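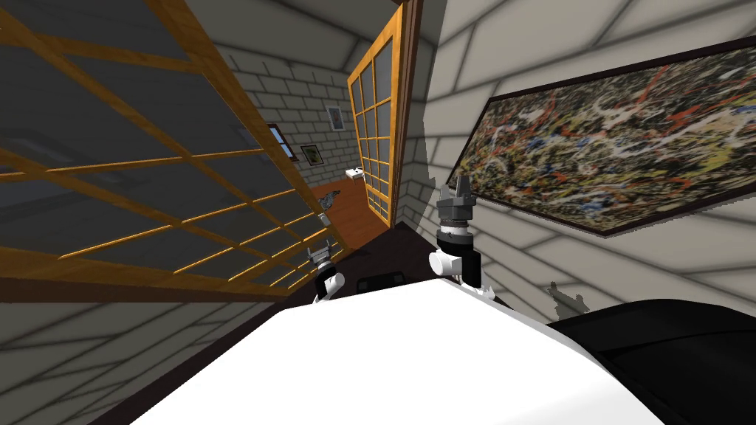 4 min read

Plarkula FAQ: your questions, my answers

I've been getting the same handful of emails ever since I started posting about Plarkula, so I've put the answers in one place. I'm Kaja Paju, I make the game with two friends, and I'll keep adding to this page as new questions come in. If yours is missing, write to me and I'll do my best!

What is Plarkula?

It's a first-person puzzle game set in one very large house called Nevthorpe. You play a piano tuner who turns up for a morning's work and ends up staying a lot longer than planned. You explore, you listen, you open things that were locked, and little by little you find out what happened to the Jankauskaitė family. There's no combat at all. I like action games plenty, I'm just terrible at designing them.

Is it scary?

A bit spooky, yes. There are creaks and voices and one hallway that still makes me walk faster, and I placed every sound in it. But there are no jump scares and nothing chases you. My mother finished it and she won't watch anything with a ghost in it.

How long does it take to finish?

Most of our testers got to the end in a few evenings. The game has 67 puzzles, and you need to solve a bit more than half of those to see the ending. The rest are there for people who can't leave a drawer unopened (me, every time). One tester, Oluf Toft, solved the lot and then sent me a very long email about the clock puzzle, which I've since made fairer.

I'm stuck in the music room. Help?

You and everyone else! Go back and play the lowest note again, then stand still for a moment before you touch anything. If that doesn't do it, open the notebook and press the hint key. Hints come in 3 steps: a nudge, a bigger nudge, and then the answer. Using them doesn't lock you out of any ending, and the game doesn't keep score.

Can I miss something for good?

No. Every room stays open once you've opened it, right up to the last chapter. The game warns you before that point and makes a separate save, so you can go back and poke around as much as you want.

How do saves work?

It saves by itself whenever you leave a room or finish a puzzle. You can also save by hand from the notebook, and there's no limit on how many of those you keep. Version 2 of the save system can read your older files, but it can't go the other way, so please don't roll back to an earlier build once you've updated. I've had some sad emails about this.

What will I need to run it?

A fairly ordinary computer from the last several years should be fine. If it runs hot or the fan gets loud, turn reflections down first – they're the greediest thing in the settings menu by a mile. Shadows are next. Texture quality makes less of a difference than you'd think, so leave that where it is.

Can I play with a controller?

Yes, all the way through, menus included. You can remap every button. The one thing I'd say is that the safe dials feel nicer on a mouse, and I haven't found a way to fix that yet. Still trying!

I get motion sick. Will this be a problem?

It might be, so try the demo first. Head bob is off by default, you can widen the field of view, and there's a step-turn option that swaps smooth turning for small jumps. Justinas Rozīte, our programmer, gets queasy in pretty much every first-person game and can play this one for an hour or so with step turning on.

Are there subtitles? What about puzzles that use sound?

Full subtitles, in three sizes, with speaker names. Each sound puzzle has a visual mode too, where notes show up as marks in your notebook. Turn it on under Accessibility. You can switch it on and off in the middle of a puzzle.

Who did the music?

Laimutė Dzene wrote and played all of it, mostly on an upright piano that she refuses to get tuned. I think that's why it sounds the way it does. The soundtrack is sold separately and there are a couple of pieces on it that didn't make it into the game.

What is Brenell?

It's the name of our next game, and I probably shouldn't have hidden it in the attic if I wanted a quiet life. It isn't a sequel. We're hoping to show a little of it in March.

Can I stream it or post videos?

Please do, and keep whatever you earn from them. All I ask is that you put a spoiler note on anything from the final chapter.

I found a bug. Where do I send it?

Press F8 in the game and it'll bundle up a report for you. The tracker has had 688 reports so far and we do read each one, though a reply can take me a while. Tell us which room you were in and what you'd just picked up, and attach your save if you can. Renato Manalastas sent in the one where you could carry the piano stool onto the roof. It's fixed now, but I kept the stool up there.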